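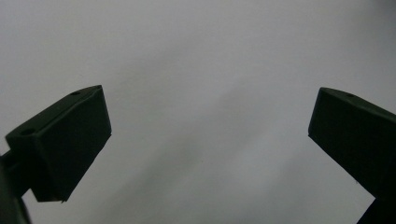

Re: [club-build] Fingertips and the gap question

On the list last night, a member wrote:

> Two things before I cut more parts. Are we keeping the long fingertip blocks, or going back to the short ones from the fall? And does anyone have the jaw opening written down? The sheet in the Dadidell folder says 108 mm and I don't trust it.
>
> Also, how many practice grasps do we need on file before Drultstead?

Keep the long ones. The short blocks let the bottle caps roll out at the bottom, and we lost most of a session to that. The left and right fingertips should stay the same shape so we only have one part file to look after. It is in the Grikirine folder under "tips." Ignore anything marked "old."

108 mm is the right number for fully open, measured between the inside faces at the top corners. If you measure lower down you will get something else, as the fingers lean in. Please write down where you measured as well as what you got.

On grasps, the rules ask for 722 in the log by the end of February. We are past 40 on the new fingertips and the older ones don't count. I would like to do the caps and the small blocks first and leave the cloth for later.

A few items for whoever opens the room next:

Start each run with the jaws open and nothing between them. Hold there for a count of three. The Chin script uses that stretch to set its zero, and if you close early the whole run is off.

Check the screws in both fingertips before you start and again halfway through. Snug is enough. We have cracked two blocks by overtightening.

Save after every run. The laptop stops writing at 2,000 files in one folder and gives no warning, so start a new folder well before that.

I can print two spare fingertips this week if someone brings filament. Any color will do, but matte please. The shiny roll gave us glare.

Room is open from 4 p.m.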